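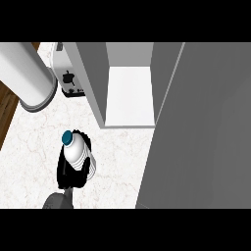 Chalerm Prasertsri wrote back after the August report to say that the homework sheets were still too long, that most clients would not get past the first page, and that he would sooner see one good sheet per session than a folder of them. We agreed with most of that, and a fair share of this period's work has gone into fixing it.

Gellier Group Program for Adults with Panic and Agoraphobia
Progress report to the Dresodis Fund
Period ending October 2019

Where we are up to

The program is now running at both sites, Ateletti Street and the Tabrizi Centre. Ateletti Street has finished its second group and Tabrizi is five weeks into its first. Since funding began we have taken 328 referrals, mostly from GPs. Not all of these were suitable. The usual reasons for sending someone elsewhere were current heavy drinking, a recent bereavement that needed attention first, or panic that looked more like a thyroid or heart matter and had not been checked.

Waiting time from referral to first appointment is still longer than we would like at Ateletti Street. Tabrizi has no wait at present, but some clients cannot get there. People who are frightened of buses and trains are being asked to change buses to reach us, and we should have thought harder about that when we picked the site. We now offer the intake interview by phone and the first individual session at home where the clinician has time.

The handbook

The clinician handbook has been through its second full draft. The main changes are:

Session 2 has been rewritten. It tried to cover the body's alarm response, breathing and the fear diary in ninety minutes, and every group leader ran over. Breathing has been cut back to a short section. Two of our leaders felt that clients were using slow breathing as one more way to avoid the feeling of panic, and the new text asks leaders to watch for this and to name it when they see it.

The exercises that bring on physical sensations deliberately (spinning in a chair, breathing through a straw, running on the spot) now come with a script and a medical checklist. Leaders are asked to do each exercise themselves in front of the group before anyone else tries it.

Homework is down to a single sheet per session, printed on both sides. The old sheets are kept at the back of the handbook for leaders who want them.

There is a new chapter on family members. Partners and parents often do the shopping, answer the door and drive the client everywhere, and when the group starts they are not sure whether to keep going or stop. The chapter gives leaders a plan for one joint meeting, held between sessions four and five.

We will print 500 copies once the third draft is signed off. The quote we have is within budget, though paper has gone up and it will not hold past the end of the year.

Training and supervision

Our target was 30 trained group leaders by the end of the grant and we have reached it. Turnover is the problem now. Several of those trained have moved on to other jobs, and a leader who trained early and has not yet run a group needs a refresher before starting. We have put together a half-day version of the training for this.

Supervision is fortnightly by video. Attendance was patchy over winter and has picked up since we moved it from late afternoon to lunchtime. The most common topic is what to do when a client refuses the outdoor sessions. Our advice has been to go back to the client's own list of feared places, pick something lower on it, and do it that same day if possible - even standing at the front gate for ten minutes counts.

Outcomes so far

Questionnaires are collected at intake, at the last session and three months later. We hold complete sets for the first Ateletti Street group only, and the numbers are too small to report on with any confidence. Full results will be in the final report. Drop-out has mostly happened before session three. Clients we rang afterwards said that they had not understood that the program involved going out, and the information leaflet now says so on its front page.

Budget

Spending is slightly under for the period. Travel was lower than planned, and room hire at Tabrizi was higher after the centre changed its rates. We ask the Fund to approve moving the travel underspend across to room hire. No other changes are requested.

Next period

Third draft of the handbook to readers, with comments due back in six weeks.
Second Tabrizi group to begin, with an evening time if we can staff it.
Refresher training for leaders who have not yet run a group.
Three-month follow-up calls for the second Ateletti Street group.

The itemised budget and the revised homework sheet for session 2 are attached separately.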